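New house rules for home robot arms at Nornstead

Rules for testing robot arms around household furniture have been tightened at Nornstead, and teams have until August to fall in line.

The new code came out on 6/30/25 and covers every tidying trial run from the Flostelbridge site, simulated ones included. It's short. Two pages, plain words, no flow charts. Darcy Stubbs, who wrote most of it, said the old version had got so long that people were skipping to the bits they liked.

Main change: no arm goes near a real sofa, bed or armchair until the same job has been run in simulation and the log signed off. That means the same tools, same furniture, same reach. Before now a team could swap in a plain table for the simulated runs and nobody would stop them.

"A table is flat and hard and a sofa isn't," Stubbs said. "You can't pass one and claim the other. We had people doing that for months."

Soft things get their own section. Cushions, throws and the like must be left where they are unless the job is to move them, and a run where the gripper drags one counts as a fail even if the right item gets picked up. Some teams grumbled about that at the draft stage. It stayed in.

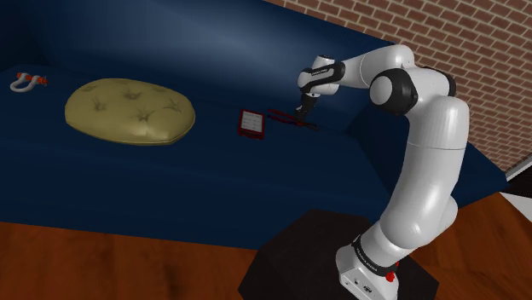
Then there's hand tools. Anything with a blade, a point or jaws has to be approached slowly and picked up by the handle, and the arm must stop dead if the grip slips. No second go without a person saying yes. Stubbs wanted this in from the start — the first draft let the arm retry on its own, and she said it read like an accident report waiting to be filled in.

The log itself has changed too. Teams have to write down what was on the furniture, where the arm was fixed, how fast it was allowed to move and who was in charge of the stop button on the day. Failed runs go in. All of them, not just the intresting ones.

Stubbs and her team went through 943 old logs before writing the code. In 79 of them the name of the person on the stop button was missing. That figure is printed on the first page, in bold.

Flikard, which writes the planning software known as Tu, has said it will add the new log form to its next update. Until then teams can fill it in by hand and scan it. A spreadsheet is fine, the code says, as long as nobody deletes the old rows.

Not everyone is happy. A few of the smaller teams say signing off each simulated job will slow them down, and they've asked for a lighter version for repeat runs where only one item changes. Stubbs said she'd look at it but wouldn't promise anything. Her worry is that one item becomes three and then its a different job altogether.

Work already under way can carry on under the old rules till the August cut-off. Anything new goes under the new code from today. Copies are at the Flostelbridge front desk, and questions should go to Stubbs direct — by email please, she's asked people to stop ringing.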